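Desk drawer runners sagging at full extension: replace or shim?

Posted in Furniture and Fittings, 22 March 2022

I have a pedestal desk with three drawers, all on side-mounted ball-bearing runners. The top two are fine. The bottom one, which holds paper files, drops at the front when pulled right out and catches on the plinth on the way back in. The drop started in February and has been getting slowly worse.

Internal width of the carcass is 600 mm and the runners are 40 mm high. There is no maker's name on them, only a row of numbers on the cabinet half that I cannot match to anything in the Wustico catalogue. The screws are tight in both the drawer side and the carcass. I have cleaned the track and put a little dry lubricant in it, which made the movement smoother and did nothing for the drop.

Is it worth packing the runner out, or is it worn and due for replacement? I would like to avoid drilling new holes in the carcass if possible, as the board is already a bit crumbly round the old ones.

gatepost_lie

Replace them. Once a ball-bearing runner droops under load the raceway has spread and no amount of packing will close it up again.

To confirm, take the drawer out and extend the runner by hand. Hold the cabinet half still and try to move the front end of the inner member up and down. A small amount of play is normal. If one side moves noticeably more than the other, that is the worn one, but change both as a pair.

Measure the closed length from end to end, the height, and the gap between the drawer side and the carcass. That gap is nearly always a shade under 13 mm on each side for this type. If yours differs by more than a millimetre, say so before ordering, as the drawer may have been built for something else. 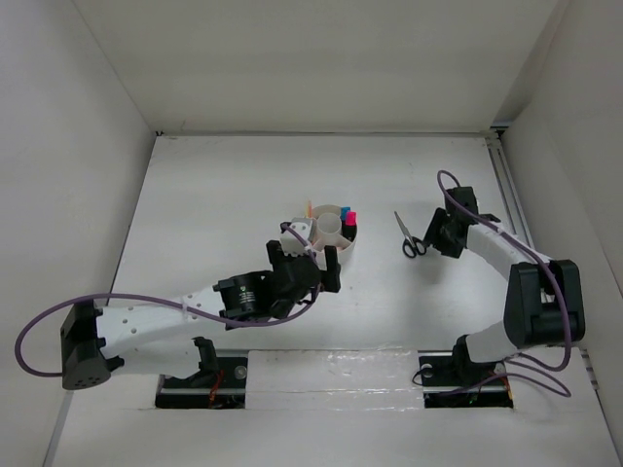 Load rating matters more than brand. Paper is heavy, and a full file drawer can easily exceed what light-duty runners are sold for. Weigh the contents in batches on bathroom scales, add the drawer itself, and buy the next rating up. Ratings are usually given per pair and for a stated length, so check both.

On the holes: most replacements have several slots and round holes along the cabinet half, and with luck two or three will fall on sound board. Fix through the slots first, hang the drawer, adjust the height until the gap above the front is even, then put screws in the round holes to lock it. For the crumbly ones, glue in a length of hardwood dowel, leave it overnight, cut it flush and drill a fresh pilot hole.

The plinth will have taken some damage by now. Sand back any raised edge or the new runners will seem to catch as well.

urkodik78

Had the same on an office desk from the Atstead clearance place. Moved the files to the top drawer and put the light stuff at the bottom and it stopped catching. Not a proper fix I suppose but it cost nothing.

bench154

I would add one check to the long reply above. Before buying, look at the drawer box itself. If the bottom panel has bowed or come out of its groove, the sides lean outwards under load and the runners bind and drop at the front in much the same way. Put the empty drawer on a flat floor and measure both diagonals. They should agree to within 2 mm.

If the bottom has come adrift, knock it back in, run glue along the groove and pin a thin batten underneath across the middle. Refit it on the old runners and test with a full load before spending anything.

Moving the files to the top drawer can make a pedestal tip forward when that drawer is open, particularly if it is on castors. I would not leave it like that.

gatepost_lie

Diagonals agree and the bottom is sound. The left runner has far more play than the right, so I have ordered a heavier pair in the same length. Files are in a box on the floor until they arrive.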